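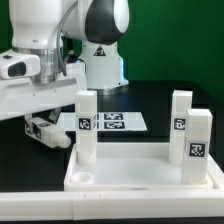

# Chapter 7: Depreciation and the Carrying Amount of Equipment

A firm that buys a long-lived asset does not charge the whole price against income in the year of purchase. The cost is spread over the years in which the asset is used. The yearly charge is called *depreciation*, and the cost less all depreciation charged to date is called the *carrying amount*.

Depreciation is a method of allocation. It does not measure the fall in market price, and it does not set cash aside to buy a replacement. Students often confuse these three ideas, and Section 7.4 treats them separately.

## 7.1 Terms Used in This Chapter

**Cost** includes the purchase price, freight, installation, and testing. Staff training is excluded and is charged to expense when it takes place.

**Residual value** is the amount the firm expects to receive at the end of the asset's useful life, less the costs of disposal.

**Useful life** may be stated in years or in units of output. It is an estimate made by the firm and may be shorter than the physical life of the asset.

**Depreciable amount** is cost less residual value.

## 7.2 The Straight-Line Method

Under the straight-line method, the depreciable amount is divided by the useful life in years. Each full year bears the same charge.

> **Case 7.1.** Nisbet, a maker of packing equipment, buys a label press for $382. The supplier, Tirkus, adds $18 for freight, for a total cost of $400. The residual value is $100 and the depreciable amount is $300. All amounts are in thousands.

With a useful life of five years, the yearly charge is $60. The carrying amount at the end of the second year is $280.

If the press is placed in service in July and the firm's year ends in December, the first year bears six months of depreciation, or $30. The remaining six months fall in the sixth calendar year. Some firms use a half-year convention instead, under which every asset bought during the year receives half a year's charge whatever the date of purchase.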